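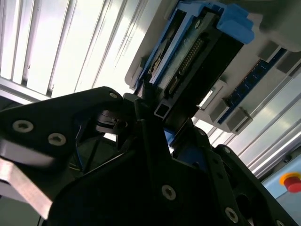 Notebook, cell 2, July
Entry by me, with Lizeth Cusi on the leader arm for the second half

Goal for today was to get a clean set of demonstrations for the memory module task on the Silberg board and to decide whether we teach it by hand guiding or over the remote arm. Chaltu wants one method picked before she writes up the protocol, and we have been going back and forth long enough.

Started at 8:40. Homed the arm, zeroed the force sensor, checked the wrist camera stream against the joint log. The offset between the two was 28 ms, same as last week, so I left the correction value alone. E-stop tested from the panel and from the pendant. Both fine.

Task as we are teaching it: approach the socket, line up with the module, press until it seats, back off. The retaining clips have to end up closed. We are counting a demo as good only if the clips close from the press itself. If the operator has to go back and nudge a clip, the demo gets saved under "recovery" and stays out of the main set. Chaltu asked for this split and I think she is right, but it does mean throwing out more than we used to.

Hand guiding, first block

Ran the arm in free-drive with gravity compensation on. The payload value was still set for the old fingers. The arm drifted down a little whenever I let go, and I fought it for the first several demos before checking. Changed the payload to match the current fingers and the drift went away. Deleted everything recorded before the change. Please, whoever swaps fingers next, update the payload in the config at the same time. It is one line.

After that, hand guiding went well for the approach. It is easy to get the angle right when you can put your own head next to the fixture and look along the socket. Where it goes wrong is the press. With my hand on the wrist, the force sensor picks up me as well as the contact, and the trace is useless for learning how hard to push. I tried holding the arm above the sensor, at the forearm link. Better trace, but I lost most of the fine control and twice came in crooked on the long axis and had to stop.

Also my hand and sleeve get into the wrist view on the way in. I rolled my sleeves up and held on from behind, which mostly fixed it, but Koskela's training script will happily learn from a thumb if you give it one. I went through the block afterward and marked the demos with any part of me visible. Those can still be used for the joint-only baseline.

Kept from the block: enough for a baseline. Not enough for anything else, and I would not want to record more this way.

Remote, second block

Lizeth took over on the leader arm after lunch. Motion scaling at 1:1 for the approach, then she drops it with the foot pedal for the last part. She had asked for the pedal in place of the button on the handle, as pressing the button with her thumb put a small twist into the wrist every time. The twist is plainly visible in the old recordings once you know to look for it. With the pedal it is gone.

First few tries were slow. She was working from the wrist camera only and could not judge depth near the clips. We turned on the side view in the second window and she sped up right away. Note for the protocol: the operator may look at the side view, but the policy only gets the wrist view and the force signal. Chaltu and I disagree about this. Her point is that the operator is using information the policy won't have, so some of what the operator does will look unexplained to it. My point is that without the side view the demos are full of hesitation, and the policy learns that too. We agreed to record a smaller set with the side view off and compare. Lizeth says she can do it if we let her practice first.

Force feedback on the leader is set low. We tried turning it up so she could feel the module seat. At the higher setting the leader buzzed on contact and she pulled back by reflex. Went down again in steps until it stopped buzzing. She can still feel the click at this setting but says it is faint, and she is watching the force plot as much as feeling anything. I raised the sampling on the plot so it doesn't lag.

One stoppage at 2:15. The follower tripped its joint limit on wrist 3 when she tried to come around from the other side of the far clip. No contact with the fixture. Reset, jogged out by hand, moved the start pose so wrist 3 begins closer to the middle of its range. New start pose is saved as start_c. Do not use start_a or start_b for this task anymore. I left them in the folder only so the older recordings still replay.

Gripper

Went over the screws on both fingers between blocks with the hex key. One of the larger ones took a bit of a turn, the rest were snug. I have put a dab of thread locker on that one and let it sit while I did the log cleanup. Worth checking at the start of each session. If a finger shifts even slightly, the demos before and after the shift are teaching two different tools, and you can't see it in the video without going looking.

Cable slack is all right through the full wrist range at start_c. I moved the arm slowly through every pose in the task and watched it. Nothing pulled.

Lighting

The ceiling is very bright in the wrist view whenever the gripper tips up. The auto exposure reacts and the darker parts near the socket go muddy until it settles. Locked the exposure at a value that keeps the socket readable and lets the ceiling blow out. We don't need anything up there. Custis suggested covering the panels over the cell, and I would like to avoid that, as the final station will have the same lights and the policy may as well get used to them. Exposure value is in the camera config with a comment.

All recordings from this morning were made with auto exposure on. I am leaving them in, tagged "auto_exp". If the mixed set trains worse than the locked set, we drop them.

Numbers and files

Each demo is being trimmed to start when the arm leaves the start pose and end when it is clear of the clips. Anything over 60 seconds gets flagged for a look. Most of the flagged ones are just the operator waiting on the scaling change, so we can cut the pause out. A couple were real trouble and went to recovery.

The Flitton loader wants a fixed length, so it resamples every episode to 3000 steps. I am not happy with that. A short, clean press gets stretched and a long hesitant one gets squeezed, and the force spike at seating comes out a different shape depending on how long the approach took. Wrote to the loader people and asked if we can pass variable lengths. Until I hear back, I am saving the raw episodes next to the resampled ones. Disk is fine for now.

Naming stays as before: task, method, operator initials, running index. Please don't add your own suffixes. I spent a good part of this afternoon renaming files that ended in "good" and "good2" and "goodnew". If it's good it goes in the main folder and if it isn't it doesn't.

Quick replay check

Replayed five of Lizeth's episodes open loop on the same fixture, at half speed, with my hand on the e-stop. Four seated and closed both clips. The fifth came in slightly high and I stopped it before contact. In that one she had corrected late during the recording, and the fixture had been re-clamped since, so I don't read much into it. It does say that plain replay has no margin here and we do need the policy to react to what it sees.

Decision

Remote for everything in the main set. Hand guiding only for setting start poses and for the joint-only baseline. Chaltu agreed by message and will put it in the protocol. If we want to reopen this for the 2027 fixture, fine, but not before then.

Next session

Lizeth practices with the side view off, then records the small comparison set.
Change the fixture angle a little between episodes. At the moment it hardly moves and the policy will memorize it.
Ask Chaltu how many recovery demos she wants and whether a second operator should record some. I can do it but I am slower than Lizeth and it will show.
Check the thread-locked screw.
Find out why the pedal registers twice if you press it hard. Lizeth has learned to press it softly, which is no good for anyone else who sits down at the leader.
Copy today's raw episodes to the shared drive. The transfer was still running when I left at 5:50.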